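April 10, 2026

Open day at Rodura. I had been putting this off since March, when Rasa Paju first waved the flyer at me and said it would do me good to see the future before it saw me. She drove. I paid for parking, five dollars for a lot with a puddle in every space.

Getting in

They give you a sticker with a number on it at the door. Mine was 339. Rasa got 47, which makes no sense given that she was standing directly behind me, and the young man at the desk only shrugged when I asked. So much for automation.

The first half hour was a talk. The speaker had a clicker that went backward when he wanted forward, and he apologized to it every time. I learned that the company used to be called Poltevance and that the change cost a lot of money in letterhead. I learned very little else. There were pastries, small ones, and a man in front of me took four.

The kitchen

After the talk they split us up and our group went to see Tuner. I had pictured something with shoulders. Tuner is an arm, black, all joints and bolts, and it hangs down over a little pine-colored tabletop next to a toy sink. A toy sink! With a big white gooseneck faucet, nicer than the one I have at home. Its business for the afternoon was groceries, and the grocery on duty when we shuffled up was a green can.

The woman running the demonstration asked us to keep our voices down, so of course we all started whispering like people at a christening. I got a spot near the front by standing still while taller people changed their minds.

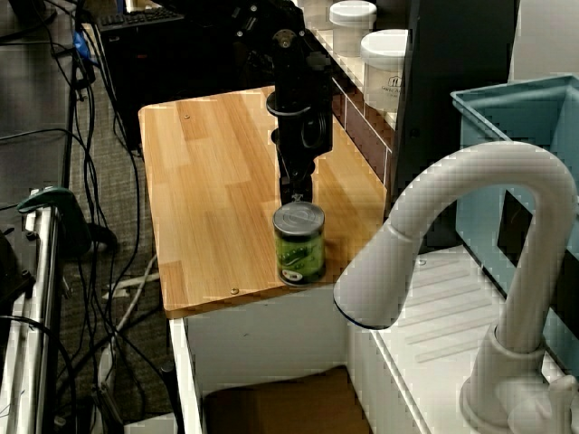
What I thought of it

I have opened a great many cans in my life and never had an audience. I kept wanting to reach in and help. Rasa said this was exactly how I behave when she parks, and I let that go, as she was my ride home.

What got me was how long I was willing to watch. I don't watch my own kettle. But there I was with my neck stuck out, holding my breath over a can with a silver lid, along with a dozen other adults who presumably had laundry waiting. A boy behind me asked his father if it could do eggs. The father said probably. The woman running it said "not today" in a tone that made me think there had been eggs on some other day.

Someone asked about price and got a long answer with no number in it. Someone else asked who picks up the can if it falls over, and she raised her hand. I liked her for that.

Home

We skipped the Bhattacharjee room, where the line was out the door, and Rasa has been sorry about it ever since. She says we should go back. I said we'd see – meaning no, but she has already written it on her calendar.

Soup for supper. Dropped the can opener behind the stove and left it there.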